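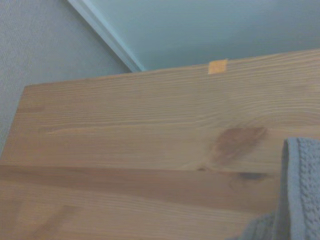
The folding cell's work board, with its square of orange-yellow tape on the top edge and some blue-gray knitwear on the wood.

Hi, we're Skesance! We look after one machine. Well, we look after the people who use it too, but if you ask anyone in the shop what we do, they'll point at the folding cell and tell you we keep Laridico going. (Laridico is the arm. Yurii Koval named it before I got here and won't say where the name came from.)

I'm Kalliopi Kyriakidis, and I do the setup. Ambros Fuchs handles repairs, Yurii writes the motion programs, and Achilleas Tzavaras runs the knitwear side, so he decides what a properly folded sweater looks like. He has strong opinions about sleeves.

We started with 2 arms and a lot of confidence. One of those arms is now parts for the other one, and I think we're all happier! The cell folds sweaters, scarves and blankets for small knitwear makers, mostly Zitley and a few of their neighbors, and it runs 38 hours a week when the orders are in. November is always the busy month.

People who visit want to talk about the arm, but most of my morning goes into the board. Knit catches on everything, so I run my palm over the wood first and sand any spot that grabs. Then I bring the arm up to the tape and check where it thinks the top edge is. If it's off by more than 3 millimeters I redo the wrist camera calibration, and if it's still off after that I go find Ambros, who will already be holding a hex key.

We tried a plastic top once. Sweaters slid all over the place and Yurii spent a whole week chasing a bug in his code that was really just a slippery table. Back to wood we went, knots and all.

The gripper pads wear out faster than anything else. Ambros swaps them every 62 running hours and writes it in the paper logbook by the door, next to cable checks, belt tension and whatever noise he didn't like that day. His notes on noises are my favorite reading in the building.

If you make knitwear and you're curious, come by and bring something awkward. Chunky cables, floppy collars, that cardigan with the giant pockets, we want to try them all. Vangelis Vrettos answers the phone and sets up visits, and he'll ask you for a spare piece we can keep for testing.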